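Re: [clidcombe-tenants] Midorent deposit letters, who has had one?
September 4, 2025

On the earlier message, Fellus wrote:

> Has anyone else in the Clidcombe buildings moved out and then had
> a letter from Midorent saying they are keeping the whole deposit?
> Mine was 1180. They list "general cleaning" and "repainting" with
> no receipts. I lived there six years and the walls were never
> painted in that time. The letter says I have 10 days to dispute it
> or I lose the right to. Is that true? And do I need a lawyer for
> this or can I go to small claims on my own?

I had the same letter last December, with the same two items on it, so I can tell you how mine went. I'm not a lawyer and the rules depend on where you live, so check yours before you rely on any of this.

On the 10 days: I asked about that first. The attorney I saw at Hutsuliak read my lease and could not find that deadline anywhere in it. She told me a landlord can't usually shorten the time you have to sue by putting a number in a letter. I would still answer inside the 10 days, in writing, so they can't say you agreed. Mine was four sentences. I said I disputed both charges, asked for receipts and photos, gave my new address, and asked for the full amount back.

Send it by certified mail and keep the slip. I also sent it by email, and the email was the one they replied to.

On the painting: bring up how long you lived there. Ordinary wear is normally the landlord's cost, and paint that was already old when you moved out is hard to charge to a tenant. If you have the move-in checklist, find it now. I didn't have mine and had to ask for a copy, and that took longer than everything else put together.

On the lawyer: I paid 161 for one meeting and did the rest myself. For me that was worth it – she marked up my letter and told me which papers to take to the hearing. I would not pay for anyone to come with you over this amount. In some places lawyers can't appear in small claims anyway. The clerk will give you the form and tell you the filing fee, but won't tell you what to write on it.

Midorent offered me 800 after I filed. I took it. I was owed more than that, and I might have gotten it, but I had just started a new job and didn't want to take the day off. If they make you an offer, get it in writing and read the release before you sign. The first version of mine said I gave up all claims "of any kind," and I had them change it to the deposit only.

I wrote up the whole thing with the dates and the text of my letter. The start of it is pasted below for the list archive.
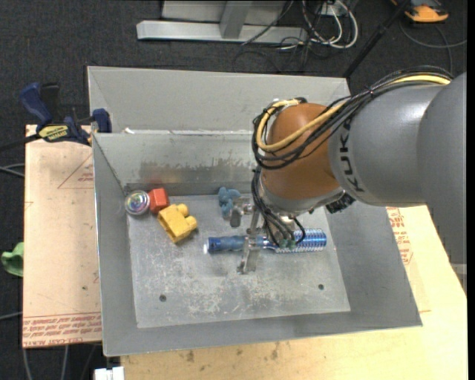 By Vasylyna Skoryk
Filed under: Renting, Small claims

Getting a deposit back, start to finish

I gave notice in writing and kept a copy. On the last day I took pictures of every room with the lights on, plus the inside of the oven and the fridge. I handed the keys to the office and asked for a signed note saying they had them. The person at the desk didn't want to sign anything, so I wrote the note myself and she put her initials on it.

The letter from Midorent came three weeks later.

If anyone wants the rest, email me off list and I'll send it. Fellus, please post what they say when you ask for the receipts.

Vasylyna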